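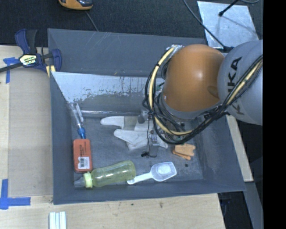
11 Nov 2021 - Open day at Horgan

Took the early bus out to Horgan for the open day. It rained the whole way and I got there 20 minutes before the doors opened, so I stood under the bike shelter with a few students and a man eating soup from a thermos.

They split us into groups and gave us stickers. Mine was green. First stop was the Lakik room, where they test software for warehouse carts. Mostly screens. The talk ran long and the heater was off, so I kept my coat on.

The picking cell was what I came for. It's a KUKA arm, gray with a big orange joint, set over a shallow gray bin on a wooden table. The things in the bin were a strange mix: a baby bottle, white gloves, a plastic scoop, a dropper with a blue tip, an orange box with a barcode. The bin was held with a bar clamp, the same kind I have in the garage, and there was blue tape on the tabletop. I liked seeing that. I had expected it all to look more finished.

The engineer said the project is called Zetero and that they started on this set of objects in October. By her count they have logged 3,000 picks since then. I asked which object gives the most trouble and she said the gloves, as they never lie the same way twice. The barcode box is easy. She also said clear plastic is hard for the cameras, and I would not have guessed that.

We had 17 minutes at the cell before the next group came in. I could have stayed an hour. The arm is slower than I thought it would be, and quieter.

Lunch was a cheese roll and coffee, both free. I skipped the afternoon talk on Ula, their scheduling program, and caught the 2:40 bus home. Left my umbrella in the Lakik room - need to call them tomorrow.

Leftover chili for supper. Wrote to the college about the evening course and asked if they still have places.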